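Home Loans Kit Camps and marches Your rights Contact

Kelamier mast watcher

Loan item, Junetcombe Protest Support
Deposit £59, returned when the kit comes back complete
Loan period: one week, longer for camps by agreement

Let's start with what the box says. The Kelamier "tells you when you are being watched". It doesn't. It is a small radio receiver that listens to the mobile phone masts near you, keeps a list of them, and lights a lamp when something in that list looks odd. A fake mast, the sort of thing that makes phones in a crowd give up their identity numbers, might look odd to it. So might a real mast that the phone company put up last week, or one that has just come back on after repairs. The Kelamier has no way of telling you which of these you have got, and the maker, Bisirton, is rather quiet on the point until well into the manual.

We lend it out anyway. People kept asking us for one, and we would sooner they borrowed ours and read this page than spent their group's money on their own and believed the box.

What it does

Leave it switched on in one spot for a good while and it builds up a picture of which masts are normally in reach. Bisirton calls this "learning". After that it compares what it hears with what it has learned. If a new mast turns up, or an old one suddenly gets much stronger, or a mast starts telling phones to drop down to an older and weaker kind of connection, the lamp goes from green to amber. If two of those things happen together it goes red. Everything is written to a memory card with the time beside it.

The memory card is the useful part. The lamp is mostly a nuisance. A lamp going red in a tent at three in the morning makes frightened people more frightened, and then somebody says it must be the new person who joined at the weekend, and there goes your camp. We have seen more harm done to groups by guessing who the informer is than by anything that came out of a van. Please put a bit of tape over the lamp. Read the card afterwards, in daylight, with a cup of tea.

What it doesn't do

It doesn't find microphones or cameras. It can't tell whether somebody is reading your group chat, and if somebody is, they are far more likely to be doing it as a member of the chat than through a fake mast. It will not spot a person with a notebook at the back of a public meeting, and that is still how a great deal of watching gets done. It is no help with your public posts, your event page or the photos your own supporters put up with everybody's faces in them.

It doesn't block anything either. We get asked this a lot. Blocking phone signals is against the law, it would stop someone ringing for an ambulance, and we wouldn't lend you a thing that did it.

And it will not produce proof. We have been told, by more than one borrower, that they planned to take the card to a lawyer. By all means do, but a solicitor will ask what else could have caused the reading, and the true answer is nearly always "several things".

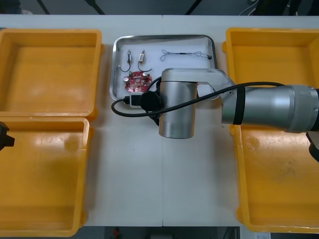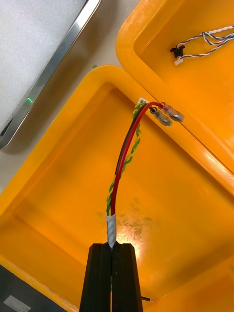 Red, black, green and yellow wires, taped.

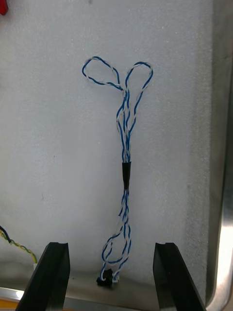

How we tried it

Nilton Restrepo took the Kelamier to the old cattle market for most of September, while the campaign against the sell-off was camping there. He left it running in the same place every day, wrote down by hand when it was moved or knocked, and kept a separate note of anything that might explain a reading. The last job was the dull one and it made all the difference.

In that time the log recorded 54 alerts. Before you get excited, here is how they came out once he had sat down with his notes. By far the largest share fell at times when the thing had been moved, usually to make room for food. Another lump came on market days, when the phone company's own kit seems to shuffle people between masts as the crowd builds. Some matched works on a mast that had been announced in the local paper. That left 5 that he couldn't explain. He is careful to say that "can't explain" is all he means by it, and we would ask you to be just as careful if you repeat the number.

Were any of the five a police device? We don't know. We asked the force in writing whether such equipment had been used near the site and had the usual reply, that they would neither confirm nor deny it. You may find that answer irritating. So do we. It still isn't a yes.

What we would like to see, and haven't, is a test where somebody sets up a known fake mast in a proper screened room and checks how often the Kelamier notices. Bisirton says this has been done. We asked for the results and were sent a leaflet. We asked again and were sent the same leaflet with a discount code. Until we have seen the figures we are treating the claim on the box, "catches all known types", as advertising.

The battery

Bisirton claims 59 hours on one charge. We have never got near it. With the log on, and there's no point in having it off, ours lasts a day and a night and then dies without a warning. It will run from an ordinary phone power pack, so bring one. The cable we supply is short, and the socket on the side is a loose fit. Don't leave it dangling.

Setting it up

Charge it before you go. Put the memory card in with the label facing the lamp. Switch on, wait for the green light, and leave it alone. It wants at least two full days in one place before its opinion is worth anything, which rules it out for marches altogether. People do still borrow it for marches. It goes amber at the first corner and stays amber until everyone goes home.

Keep it off the ground and out of the rain. Keep it away from the generator.

Start a paper log on the first day: time, what happened, initials. Don't put people's full names in it. If the log is ever lost or taken, you don't want to have written somebody else's report for them.

When you bring it back, tell us whether you want the card wiped. If you say nothing we wipe it. We don't keep copies and we don't keep a list of who borrowed what once the deposit is returned.

How it compares

The other thing people ask about is the Muriithi, a phone app that claims to do the same job for a few pounds. It depends on what your phone is willing to tell it, and most phones aren't willing to tell it much. In our trial it said nothing at all for a fortnight. Perhaps nothing happened. Perhaps it wasn't listening. There was no way to find out from the screen, and a tool that looks the same when it's working and when it's broken is not one we can recommend. On that one point the Kelamier is clearly better.

If your worry is that phones at a meeting give away who was there, the cheapest answer is to leave them at home, and agree on that before the day so that they don't all go off at once outside the door. It's boring and it costs nothing. If your worry is what might be found on a phone if you are arrested, a long passcode, face unlock turned off and a clear-out of old messages will do more for you than any receiver. We have a sheet on this under Your rights.

Should you borrow it?

If you have a camp or an occupied building that will be there for some weeks, one patient person willing to keep notes, and no plan to wave the results at a newspaper, then yes. You may learn something and so may we. If you want to know by this evening whether you are being spied on, no. It can't tell you and it will give you the feeling that it has.

We have one to lend and there is normally a queue. Collection is from the office on a Monday, after 5 in the evening. Bring the deposit in cash or pay by card at the desk. The kit is the receiver, the cable, the memory card in its sleeve and the manual. The manual goes missing more than anything else, and it's the only part Bisirton won't replace, so please check the bag.

Comments

allotment_jan
We had this for three weeks at the library sit-in. Agree about the lamp. We had a very silly night over it before somebody put a hat on it. In the end the card showed nothing that wasn't there on the first day.

Petra W
I think you're too hard on it. Five unexplained readings at one small camp is not nothing, and the police not answering is an answer as far as I'm concerned.

Junetcombe Protest Support
Petra, it might be. We'd say the same about five unexplained readings at a car boot sale, though, and we haven't left it at one of those to compare. If anyone fancies doing that we will lend it for the purpose.

Tam
Does it work on the newer masts? Mine at home are all new and the manual only talks about the old kind.

Junetcombe Protest Support
Partly. It sees that they are there but doesn't read much from them. We have asked Bisirton if an update is coming and will add a line here when they reply.

greyfleece
Brought it back last week, the cable is in the side pocket and not in the main bag, sorry.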